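Home | Shop News | Folding Table | FAQ | Find Us

Print this page | E-mail this page

The Folding Table: Your Questions

Welcome, and thank you for stopping by! Since we put the big white table out at the Prenbridge shop, we get asked the same handful of things nearly every day, so Huệ Phùng and I sat down with a pot of tea and wrote out our answers.

Who can use the table?

Anybody who comes in with clean laundry. You don't have to buy a thing, although the drinks are right there behind the table and folding does make a person thirsty (it does me, anyway). We only ask that you keep cans and bottles off the tabletop, as one spill can undo a whole afternoon of washing.

My shirt comes out of the bag in a ball. Where do I even start?

Please don't pull at it from the middle! Set it down, find any part that will lie flat, and let that part rest on the table while you ease the bunched side out with your palms. Go gently with thin, soft shirts, which will stretch if you tug at them. 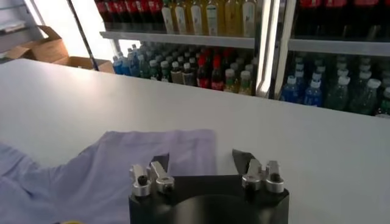
A lavender garment, partly flat and partly bunched, with the drink coolers behind.

Do I have to get every wrinkle out before I fold?

Oh, goodness, no. Smooth the upper part first, around the shoulders, and then work your way down to the hem. Small creases mostly settle under the weight of the pile. The one I would always fix is an edge that has tucked itself under the shirt, as that makes a long slanting crease, and you'll see it every time you wear the thing. Slip your hand beneath, draw the edge out to the side, and lay it down again.

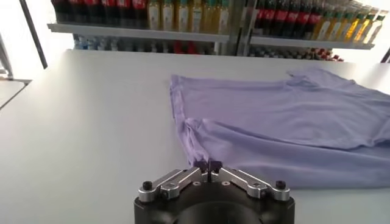

Which way do you fold a T-shirt?

Huệ and I have never agreed on this. She lays hers face down, brings both sides in to the middle, and folds up from the hem. I fold mine in half lengthwise, sleeves together, because my mother did. Either one will fit in a drawer, so use whichever your hands remember.

How long may I stay?

On busy evenings we ask for 26 minutes or less, which is the length of Huệ's favorite radio program and how the rule came about. At quiet times, take as long as you like.

Do you hold lessons?

Yes, we do! The next set starts in September, with room for 12 people, and we'd love to see beginners. Put your name on the sheet by the register, or write to Ánh Hồ.

Contact: Ánh Hồ, Triệu Drinks & Grocery, Prenbridge | © 2018 Triệu | Back to top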